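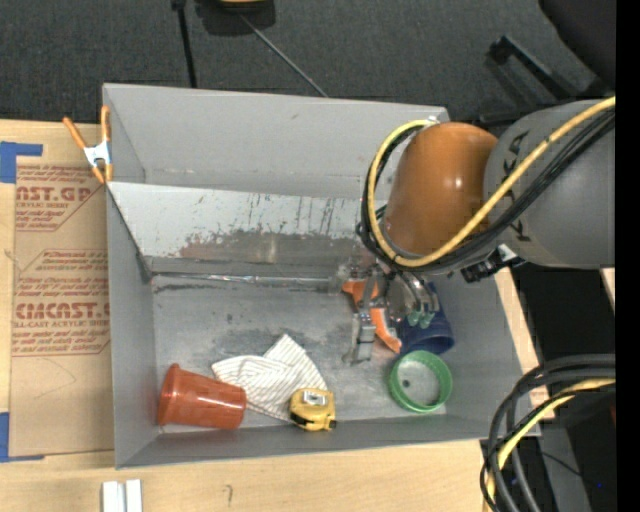 Smallholder Fishponds and Household Diets: Progress Report to the Brasell Fund
Reporting period: April to October
Prepared by Sarmīte Mockus, project lead, Bullstead Rural Nutrition

Work in this period

The grant covers pond training, fingerling supply and cooking sessions for households in the Cutora district. At the close of the period 814 households were enrolled, against a target of 900 by the end of the second year. Enrollment was slow through May while families were busy with the harvest, and picked up once the rains had ended and field staff could reach the eastern villages by motorcycle.

Training was given in 6 villages. Each course covers pond digging, liming, feeding with farm waste, and partial harvesting. Partial harvesting gets the most time. Most families with older ponds used to drain them once a year and sell nearly everything, which left little fish for the children. We ask them to take out small fish every week and eat them whole.

Fingerlings

The first delivery from the Sepp hatchery came three weeks late and had to be split between two trips. Losses on the second trip were high and the hatchery replaced the fish without charge. We have since moved deliveries to before 6 a.m. and shortened the route. The next order will go out in November.

Cooking sessions

Maarja Jõgi took over the nutrition side in June. She has dropped the printed recipe sheets, which few people used, and now runs the sessions around whatever the host household has in its garden that day. Dried small fish pounded into porridge has been the most popular dish with mothers of children under two. Attendance by men is still low. Two villages have asked for sessions in the late afternoon – we will try this from next month.

Survey

The midline diet survey was carried out with 100 households in September. Data entry is finished and checking is under way. We do not want to report results until the checking is done, but the enumerators say that fish was named more often in the 24-hour recall than at baseline. A short note with the tables will follow in December.

Problems

Two ponds in the lower valley were lost to seepage. The soil there is sandy and the sites should not have been approved. Field staff now do a simple soil test before any digging starts, and both families have been offered new sites uphill.

Fuel cost more than planned, and transport is the one budget line that is overspent. We request approval to move funds from the printing line, which is underspent now that the recipe sheets have been dropped. A revised budget is attached.

One field officer left in August. The post was filled in October, and the new officer is working alongside the eastern team until the end of the year.

Next period

Enroll the remaining households, with priority to those with children under five.
Complete the November fingerling order.
Hold refresher training on partial harvesting in the first two villages.
Send the survey note and the audited accounts.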